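The dull bits are the data

Opinion, Nov 2, 2022
Blair Haldane

I have spent most of the year at Horkthorpe teaching two robot arms to tidy a cloth, and I have opinions about it, most of them formed while kneeling.

The job is easy to describe. A person steers the arms through a task, everything the arms see and do is recorded, and the recording becomes one example. Pile up enough examples and a learning system is supposed to get the idea. In April we were asked for 2000 of them. The number came from a planning meeting at Moynihan, where I suspect it was chosen for its roundness.

What followed was what always follows when you pay people by the heap. The heap grew. By the end of a good session we had 60 new examples and every one was a beauty: straight in, cloth gripped, cloth moved, finish. Our steerers had become very good at it, as you do, and anything clumsy was thrown away before lunch. I threw away plenty myself.

Then the system was let loose on its own, missed the cloth by a finger's width, and sat there. Of course it did. We had shown it people who never missed. It had no more notion of what to do next than a child raised entirely on wedding photographs would have of marriage.

Most of the work looks like nothing much.
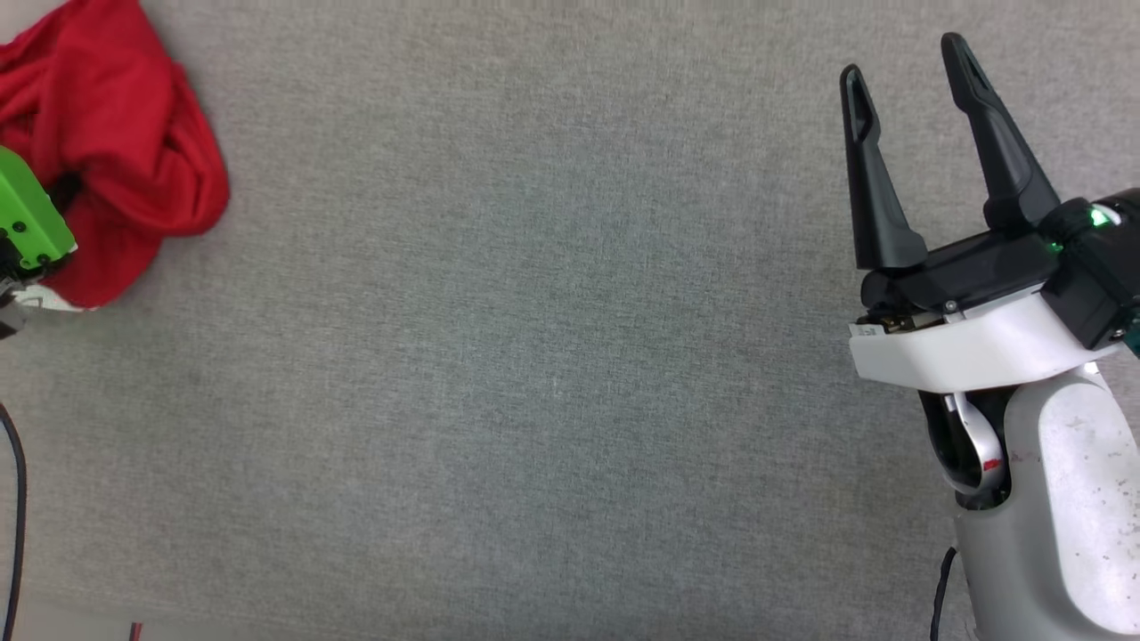 Keep the fumbles

My argument is that the waiting, the dithering and the second go are worth more than the tenth perfect fold. An arm hanging open over a bare stretch of carpet, with a red cloth bunched up off to one side, is a decision waiting to be made. Which arm goes? From where? Cut the recording down to the moment of gripping and you have cut out the question and kept the answer.

The people at Faltdale disagree, and they aren't fools. They say fumbles teach fumbling, and I have seen a system pick up one steerer's nervous little hover and repeat it faithfully for a month. Fair enough. But a fumble followed by a recovery is a different thing from a fumble followed by swearing, and it isn't hard to label which is which. We did it for 42 recordings in one afternoon, with biscuits.

I would also stop sneering at small collections. Give me 12 examples that begin with the cloth in an awkward place over a few hundred that begin with it laid out like a napkin at Claruvville, where I once ate and couldn't afford the pudding. Variety is a nuisance to gather. You have to get up, mess things about and begin again — my knees can confirm this — and the tally at the end of the day looks feeble.

So pay for the awkward starts, and put them on the chart in their own column. As for the 2000, we got there in the end. I'd like to swap half of them.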